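About Drunetti

Hello, and thanks for dropping by! I'm Emese Boros, and I run Drunetti, a small shop that sells cleaning bits and bobs by post.
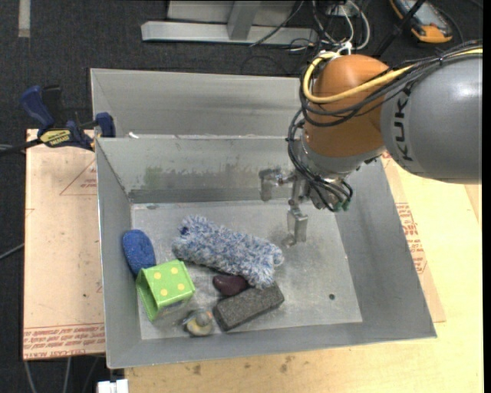
How we got going

I used to clean holiday flats with my friend Volker Janssen, and we grumbled all day long about dusters that moulted and sponges that gave up after one bathroom. So we began buying better ones for ourselves, then for the other cleaners in the building, and before long my hallway was full of boxes. We had 33 customers that first November, most of them people we knew by name (and two of them were my aunts).

What we sell

Sponges, cloths, brushes, mop heads and anything fluffy that picks up dust. I have a real soft spot for the shaggy stuff - give me a blue and white duster over a plain grey one any day! Our two house ranges are Vida, for kitchens and bathrooms, and Zara, for floors and high shelves. There are 200 items on the site at the moment, and I've used nearly all of them at home, including the radiator brush that Volker said would never sell.

How we pack

Your order gets picked into a bin first and boxed after that. Squashy things go round the edges and anything with a handle goes in on the slant. We use paper tape and whatever clean boxes we've got, so please don't be alarmed if yours has a biscuit maker's name on the side.

Where to find us

We're in unit 28 at Didero Yard, up the ramp and past the tyre place. You can collect on weekdays between ten and four, but do send a message first so that your parcel's ready. If something arrives wrong or damaged, write to me with your order number and I'll put a new one in the post.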